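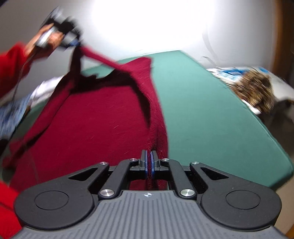 Knitwear firm begins teaching robots to fold

Staff at the Sidix returns centre in Grenthorpe have started spending part of their week showing machines how to handle jumpers, in a change the company says will alter most jobs on the folding floor within the next few years.

The centre takes back knitwear bought online, checks it, folds it and sends it out again. Until March all of the folding was done by hand. Now ten members of staff take turns at the demonstration tables, where they fold garments using hand-held grippers in place of their fingers. Recordings of the work are used to train the robot arms Sidix plans to install at its Backlund Road site.

Delphine Pennington, who manages the folding floor, said knitwear had been left until last for a reason.

"Boxes are easy and shirts are fairly easy," she said. "A jumper stretches when you lift it and then the sleeve goes under and you have to start again. Our people know what to do about that without thinking. The machine has to see it done a lot of times."

Each person on the rota is asked for 400 folds a week. The firm had 1229 usable recordings at the end of the first fortnight, fewer than it had planned, and the target for new starters has been lowered while they get used to the tools.

Cletus Nguyen-Tran has worked at the centre for nine years and was among the first to sign up. He said the grippers were slow going to begin with.

"I can fold a cardigan in my sleep, but with those on I was like a child with chopsticks," he said. "You pinch the edge with one, lift with the other, and if you pull too hard you've lost your corner. It's better now. My wrists ache in a different place."

Demonstration work is paid at a higher hourly rate than folding, and shifts at the tables are limited to two hours. Staff can go back to ordinary folding if they do not like it. Two have done so.

Birdie Doucet, who speaks for the workforce at the site, said people wanted to know what would happen once the arms were running. She has asked for the higher rate to be kept for anyone moved into checking or minding the machines.

"They are teaching it their job, so they are entitled to ask what the next one is," she said.

Sidix said there would be no redundancies this year and that retraining in inspection and repairs would be offered to all folding staff. It has not given any undertaking beyond that. Talks on pay for the new roles are continuing, and the first arms are due to be tested on scarves before they are tried on anything with sleeves.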